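Food Assembly Basics, Unit 2: Building a Burger in Order
Handout, Orathai Khunthong

Last August I graded 52 written answers to "What goes on the bottom bun first?" and learned that people hold firm views on this and can't defend them. So we start at the bottom.

Lettuce goes on the lower half. It keeps sauce and juice off the crumb for a while, which is all you can ask of lettuce. Pick a leaf wider than the bun and let it hang over. A leaf trimmed to fit looks tidy for as long as it takes someone to bite it. 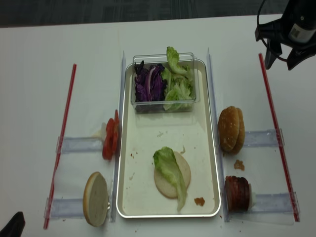
Meat comes next, then tomato, then the top half. If you want the tomato under the meat, fine, but write your reason in the margin. "My uncle does it" was accepted once and will not be again.

Station layout

Slices are stored on edge, one kind to a slot, with the build area in the middle. Flat piles stick together, and you end up peeling tomato with a fingernail — please don't. Shredded cabbage and spare leaves share the clear tub at the far end of the tray. Keep them to their own sides. 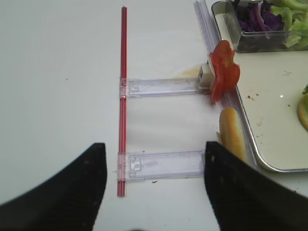 Brackets should sit level before any food goes in. Push the clip fully onto the rod and check it again after washing. A tilted bracket gives you leaning tomatoes, and leaning tomatoes give you a short lecture from me.

For next time: draw your own station from above, label every slot, and explain your stacking order in no more than 300 words. Crumbs need not be drawn.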